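November, 16:40
D. Vaněk

Crease recovery, sheeting and light garment cloth, continued from the previous entry.

Steamed specimens are finished. The Bunow cabinet was slow to come up to humidity again and I did not load until the reading had stopped drifting. The door seal is worn at the lower hinge side. I have taped it, which will do for this set but not for the next one.

Cloths in this set are the Gollora sateen (cotton, mill finish left in) and the Preda plain weave (cotton and polyester, washed before cutting). All specimens cut with the long edge along the warp. Weft specimens to follow once there is room in the cabinet. The Preda cloth frays badly at the short edges, so I trimmed loose ends but did not overlock, as a stitched edge stiffens the strip and would show in the angle.

Procedure as before: fold face to face, load, wait 5 minutes, release, wait another 5, read the angle. The load was the small brass weight. I checked it on the Cadmont balance at the start and again after lunch and it had not moved. Tweezers only, no fingers on the fold line. One Preda strip slipped when I lifted the weight and was thrown out.

Sateen recovers less than the plain weave, as expected, and the gap is wider after steaming. What I did not expect is the spread within the sateen. Strips from near the selvedge read consistently higher than strips from the middle of the width. Either the finish is uneven across the roll or the cloth was under more tension at the edge when it was set. I favour the finish. A drop test on offcuts (water, time to soak in) was slower at the selvedge, which fits, but 2 offcuts is too few to lean on.

The strip method says little about how cloth creases in ordinary use. A strip gets one sharp fold in a known direction. On a bed or in a heap the folds are soft, run at all angles to the weave and cross each other, and the pressure is low and uneven. I would like a whole-cloth grading beside the strip angles, against the printed replicas, with side light.
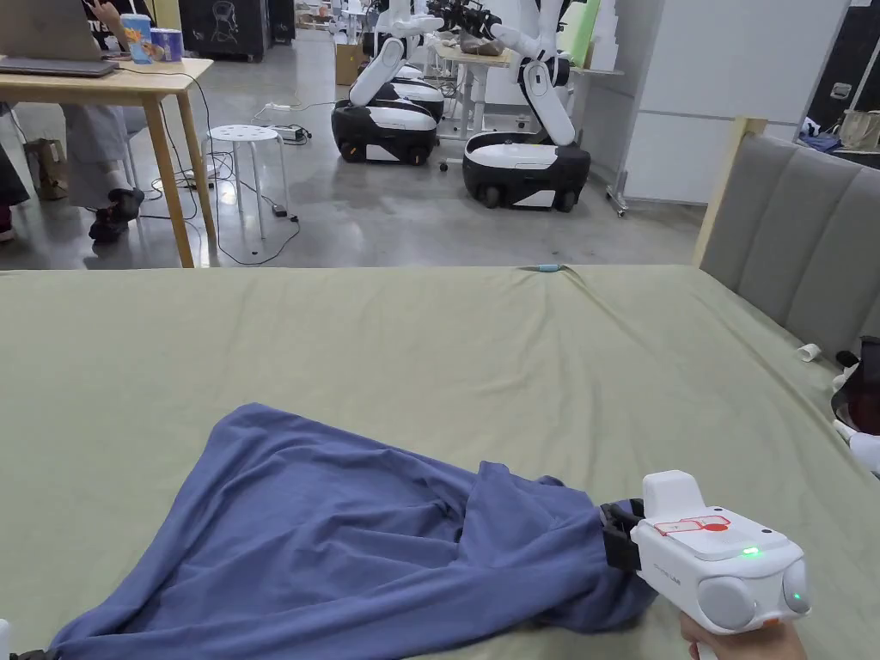 Drahomíra, on the whole-cloth grading: I would keep it out of the main table. Two graders will differ by half a step on the same cloth, and the weave changes how deep a crease looks under side light. Sateen throws a highlight along each ridge and gets marked down for it. If you do go ahead, grade with the lamp on the warp side and then on the weft side, and record both.

Agreed as to the lamp. Separate table, both directions, graders not to see each other's marks. I will dull the highlight question by grading the back of the sateen as well, where the surface is flatter in lustre.

Iron settings for re-flattening between runs: medium, no steam, press and lift without sliding. Sliding stretched the Preda cloth on the bias last time and spoiled the grid marks.

The lamp has almost 2000 hours on it and has gone yellow. Replacement ordered.

To do: weft strips, both cloths. Cut sateen across the full width and label by distance from the selvedge. Proper seal for the Bunow door. Ask Gollora whether the finish is padded on or sprayed. Move the offcuts out of the conditioning room before the next weighing.

Cabinet off at 17:25, tray left inside, door ajar.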